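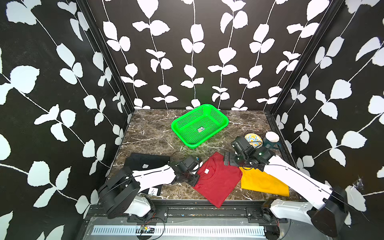
Both arms over the shirts, red and yellow in front, green basket behind.

Projects > Skevano Robotics Club > Shirt Team > Notebook

20/06/2020

Good long session today, and I want to get it all down while I still remember which settings went with which run (last time I trusted my memory and we lost a whole evening to it!). The task is still the one we picked in May: pick up a folded shirt with both grippers, carry it over to the green basket and set it in without undoing the fold. Sounds like nothing, and it has kept us busy for weeks.

We got through 18 runs with the leader arms before my shoulders gave up, and 17 of them are worth keeping. In the other one I let go with the left before the right had a proper hold, and the shirt ended up half on the rail. I've moved that one to the "rejects" folder, please leave it there for now, I'd like to show it to the newer members.

What seems to help is going in with the left gripper at the collar, where the cloth is thicker, and bringing the right one to a corner. The yellow shirt is friendlier than the red, I think it's just a stiffer knit. I haven't given the black one much of a chance yet. On that dark marble top it's hard to make out its edges in the wrist views, and I kept closing on air. Maybe we try a lamp from the left before we go changing anything in the code.

The basket can stay at a slant. I know we talked about squaring it up for every run, but the Zurnow Cup rules say the placement will vary, so we may as well get used to it now. Same goes for the flowered bowl and the paper cup in the back corner, please leave them on the table. I did swing the right elbow wide a few times to stay clear of them, and it's a nice habit to have.

Still to do:
- retie the loose wires by the right base, they trail more than I'd like
- rerun the calibration on the left wrist, it drifts after more than 3 runs in a row
- ask the Brolton lab if we can keep the bench through the summer
- copy today's runs to the Pîrvu drive and check that they open

If you're in before me, start with the red shirt, and take the lift slower than feels natural. I'll bring the lamp.

3 comments | 0 shares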